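Speaker notes, equipment budget talk, 1/7/26
Hauwa Afolabi

Start with the total. We have 2000 a month for equipment, and it has to cover purchase, repair and spares. Say this twice, people in the back always ask.

Bastian's first plan put almost all of it into one arm on a fixed base. Explain why we dropped it: the arm needs a bench, a guard and a floor that can take the bolts, and Timow has none of these until the lease is settled.

Second plan, the one we are asking for: hand-held grippers, bought in pairs. Each operator gets two. No mounting, no guard. Pause on the slides.

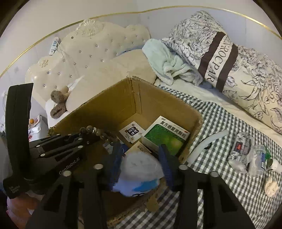
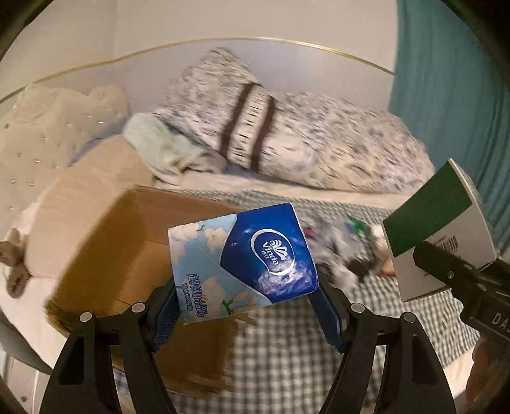
Spare parts are the line most of you cut last year, and I want it back in. Finger pads wear first, so the request has a set for every pair plus one on the shelf at Reuter. Point out the blue pads on both slides. Soft packs are a large share of our item list, and the tissue pack on the second slide is typical: the wrapper creases under the pads and the pack tilts. Cartons need pads too, see the green and white one in the other gripper. Svenja has the price per set if anyone wants it.

Items to handle: 164 on the list, nearly all from ordinary shops. Low cost, but budget for replacing crushed ones. Mareike put this under supplies, I would move it to equipment so that we see the full cost of a pair.

Quotes. Fladis can deliver in 10 working days. Clesia is cheaper but wants payment up front and charges for returns. My pick is Fladis for the first order, then ask both again in July.

Training time is not in the figure. Anneliese will raise it. Answer: one day per operator, paid from the staff budget, already agreed.

Ask for a decision on the pads and the first order today. The arm can wait for the lease.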